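Desk Mats and Laptop Setups: Your Questions

We love a good desk at Trullura, and we get asked about mats more than anything else in the shop. Here are the ones that come up again and again!

What size mat do I need?
Measure your tabletop first, then go a little smaller. A narrow border of table showing along the edges looks tidy, and the corners won't curl over the side and catch your sleeve. Our Rarneck mat is the big one, and it covers most of a standard desk with room for a laptop, a mouse and a notebook.

Do I still need a mouse pad if I have a desk mat?
You can go either way. Plenty of mice glide happily on the mat itself, but I'm a two-layer person - I like a small square pad on top because my hand always knows where it is. It's also much easier to wash than the whole mat! 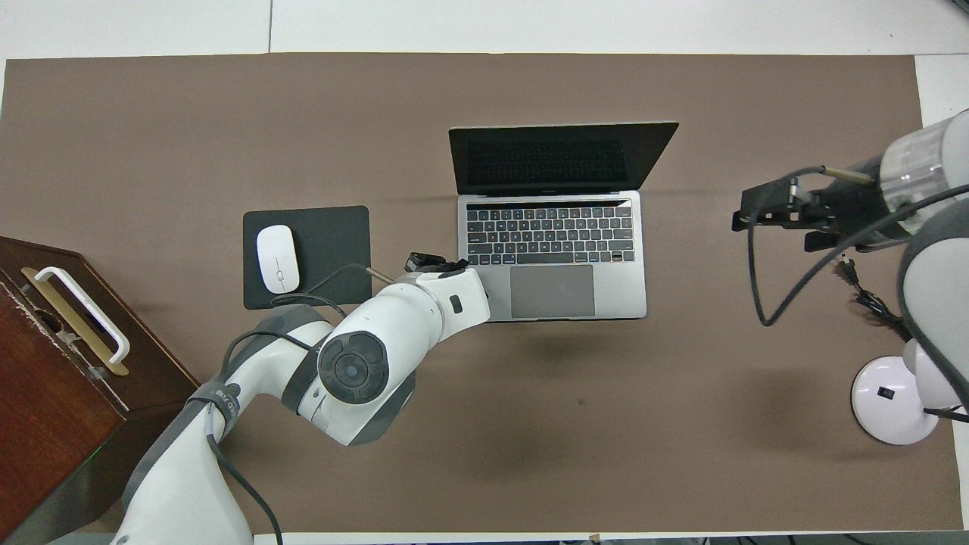

If you're left-handed, put the pad on the left and let the laptop stay in the middle where your shoulders are square to it. A wireless mouse makes swapping sides painless, so try both for a week before you decide.

What color hides marks best?
Brown-gray, every time. Crumbs and pencil dust hardly show, and it looks lovely on a white table. Black is handsome but shows every speck of lint (ask me how I know).

How do I clean it?
Wipe the Rarneck with a damp cloth and a drop of dish soap, then let it dry flat. Please don't put it in the dryer! The Skustovon felt mat is fussier - brush it, spot clean it, and keep coffee well away.

My new mat won't lie flat. Help!
Roll it the opposite way for an hour, then put 2 heavy books on the corners overnight. If it still curls after that, write to us and we'll swap it.

Will it slide around?
The Rarneck has a grippy back, so it stays put on smooth tabletops. Dust the table before you lay it down and it holds even better.

Where can I see them in person?
Come by the Hettiarachchi Building, Room 322. We have both mats set out on desks, and you're very welcome to bring your own laptop and try them for as long as you like.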